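Emix open day, Purkolstead

The coffee was at nine and the rules were at ten past. Visitors to the Emix hall in January got a 12-page booklet on tidying robots, drafted with Rácz, and a lanyard.

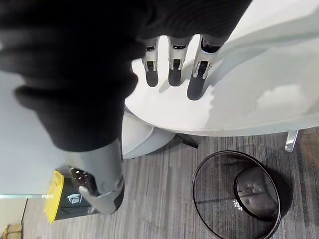

How near may a visitor stand? Behind the tape, 2,000 mm from the robot, unless a steward waves you in.

My steward never waved. The lounge corner has two armchairs and a small round table, and rule four says a bottle with its cap on isn't rubbish until a person says so – a courtesy my own family doesn't extend. 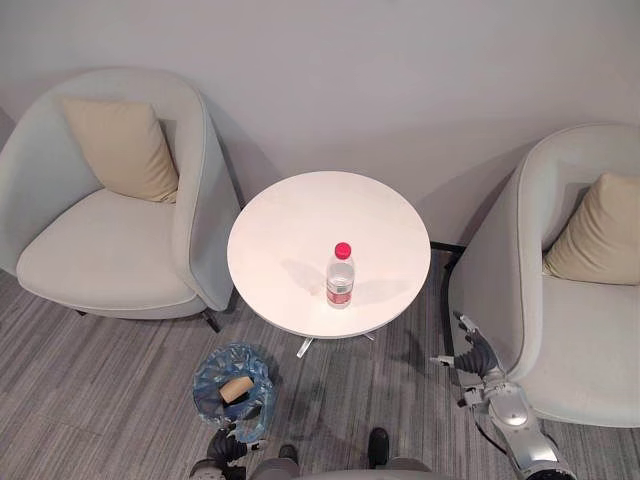
Rule five covers liners: one hand for the bag, the other free for the lid. It took Emix 390 trial runs to agree that wording, and I believe every one of them was minuted.

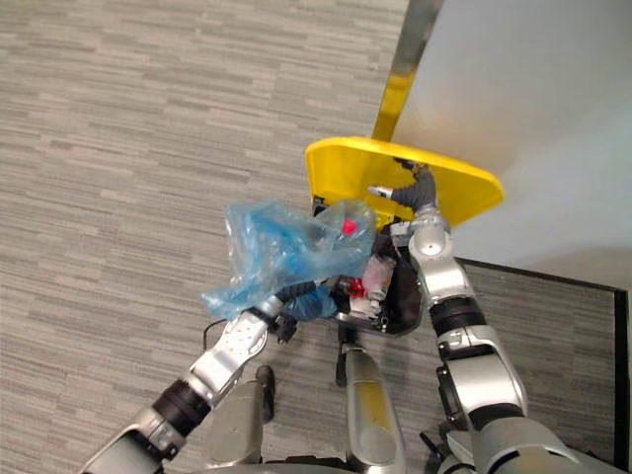

Questions and lunch

Someone from Trosuritz asked about grip limits on thin plastic. The booklet says hold it upright and stop when told.
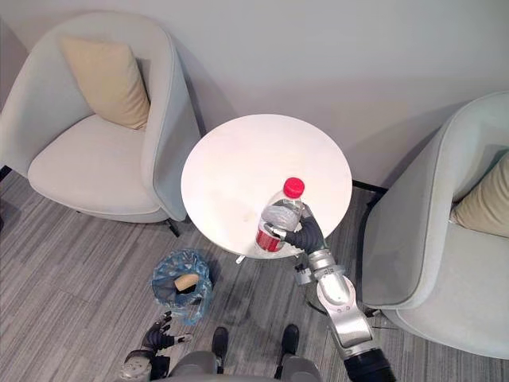 Lunch was sandwiches, also behind tape. The booklet costs 700 forints by post, and mine has mustard on rule six.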